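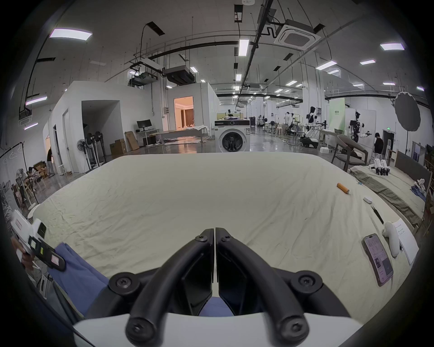 Hand-held grippers at the first bed in the main hall. The washing machine and the mock room stand farther back.

Pradivau Household Tasks Project
Progress report to the Vanen Fund, equipment part
Jan 23, 2022
Prepared by Laurier Morin, equipment planning

1. What this report covers

In August we received the first payment of the equipment grant. The agreement asks us for a written report before the second payment is released, and it asks for three things: what was bought, what was not bought, and what we want to change in the plan. I follow this order. The scientific report is written by Liette McIntyre and will come separately, so I say little about the recordings themselves and more about the tools and the furniture that we need to make them.

Of the first payment, 40 percent is still not spent. I know that this number looks high for this moment of the project. One half of the explanation is the delay with the batteries (section 3) and the other half is our own decision to wait with the fixed arm (section 4).

2. What was bought

Hand-held grippers. The plan had 13 units and we bought 13, all from Pugh. The price was 900 dollars for one unit, the same as in the offer, and Pugh did not charge us for the delivery. Each operator works with two units, one in each hand, so with 13 we can equip six operators and keep one unit as a spare. One spare is not enough. I explain this in section 5.

Finger sets. The fingers of the grippers wear out faster than the body. We ordered additional sets together with the grippers and we are satisfied with the quality. To change a finger the technician has to take out the screws, put the new finger and make the calibration again. The calibration is the long part of this work, and it was not counted in the plan.

Furniture. The beds, the bedding, the chairs and the washing machine were bought second-hand or were given by colleagues, and for this reason the furniture line is much below the budget. We did not look for matching pieces. Liette asked for different heights and different fabrics, because a blanket and a thin sheet do not fold in the same way and the recordings should have both. I would like to keep this practice for the kitchen corner also.

Mock room. The walls were built by a local carpenter according to our drawing. The first drawing had a door opening too narrow for the larger robots, and we found it before the carpenter started to cut. The corrected drawing added some cost for material, and we took it from the furniture line. I ask the Fund to confirm that this transfer is acceptable, as it was made inside the same category.

Small objects for the tasks. Here we spent almost nothing. Operators bring things for picking up and sorting, and we keep them in boxes between the sessions. For the inventory we decided to register only objects with a price above the limit in your guidelines. If the auditor wants a full list we can prepare it, but it will be long and will change every week.

3. What was not bought, and the reason

Batteries and chargers. The order was placed with Kalter in the first weeks of the grant. The delivery was moved two times. The second time they proposed a different model of the same size, but our technician was not sure about the protection circuit and we refused. Kalter did not take money in advance, so nothing is lost except time. Meanwhile the operators use the batteries that we had from the former project, and they must stop for charging more frequently than we would like.

Storage racks. We postponed them. I made a mistake in the plan, because I measured the hall when it was empty and I put the racks along the wall where now is the passage between the furniture and the workstations. If the racks stand there, a clothes rack or a fan cannot be moved through without lifting. For the moment boxes are stacked on the floor, including near the desk, and I agree with everybody who told me it is not a good solution. The new place for the racks is at the entrance side, and the racks must be less deep than in the first offer. I have asked for a new price.

Second monitor desk. Not necessary any more. One desk near the mock room is enough for the person who checks the recordings. I propose to remove this line.

4. The fixed arm

The original plan had one fixed arm on a pedestal, to be bought in the first year. We ask to move it to the second year. Until now, the project recorded 196 hours with hand-held grippers, in the bed area and in the mock room. Liette's group is still comparing which tasks are worth repeating on a robot, and the answer decides what reach and what payload the arm should have. If we buy it now we choose by the catalog. A visit to a laboratory that uses a similar arm is planned, and I will write to you after this visit with a short note and a corrected specification.

The hall itself is ready for the arm. The electrical work was finished, the floor was checked, and the humanoid robots already work at the far side with no problem for the power line. I mention the power line specially, since your reviewer had a question about it in the application.

5. Changes we ask for

5.1 More spare grippers. With one spare, if two units are in calibration on the same day then one pair of operators' hands is without a tool. This happened several times in the autumn. We ask to buy four more units from Pugh, at the same price, and to pay for them from the removed monitor desk and from the rest of the furniture line. The price is confirmed by Pugh in writing, and I attach their letter.

5.2 Another supplier for batteries. I ask for permission to use an alternative supplier if Kalter moves the date a third time. Two offers are already here. Both are more expensive than Kalter, and the difference can be covered inside the line without touching the other ones.

5.3 Labels. This is a small matter but it takes money every month. Each hand-held unit has a label, and the label must survive sweat and cleaning. The first paper labels did not survive. We now use printed plastic ones, and I put them under consumables. If this is the wrong category please tell me and I will correct it.

5.4 Lighting. The plan did not have a line for lighting, as the ceiling panels were considered sufficient. For most tasks this is true. For white bedding it is not always true, the cameras on the grippers lose the folds in the fabric when the light comes only from the top. We borrowed a large reflector on a stand from the communication office and the results are better, at least in the opinion of the people who look at the recordings. I would like to buy our own. The cost is low.

6. Risks for the next period

The main risk is the time for calibration. It is one person who does it now. We train a second person, but she also operates the recordings, so on the days when she calibrates we lose an operator. More spare units (5.1) make this easier to manage and do not remove it.

A smaller risk is the space. The second bed is used as a table for gripper parts when no session takes place on it, and before each session on that side the parts must go somewhere else. The racks will help with this.

The exchange rate was listed as a risk in the application. All our orders are in dollars, so I propose to close this point.

7. Attachments

Invoices from Pugh, the carpenter's invoice with the corrected drawing, the letter from Pugh with the price confirmation, correspondence with Kalter about the delivery dates, new floor plan with the racks at the entrance side. The floor plan is not yet signed by the building office. I will send the signed copy when I have it.

Comments (4)

L. McIntyre
Laurier, in 5.4 please add that the reflector must go back to the communication office before spring. They asked me again.

Laurier Morin
Thank you, I will add it in the cover letter, the report is already uploaded.

Vanen Fund, grants desk
Received. The transfer from furniture to the mock room is fine. For 5.1 we need the Pugh letter as a separate file, it is not in the attachments we can open.

Reader from the third floor
Could the floor plan show also where the cables go? We share that wall.

Contact: Pradivau project office, equipment planning | © 2022 Pradivau Household Tasks Project | Back to top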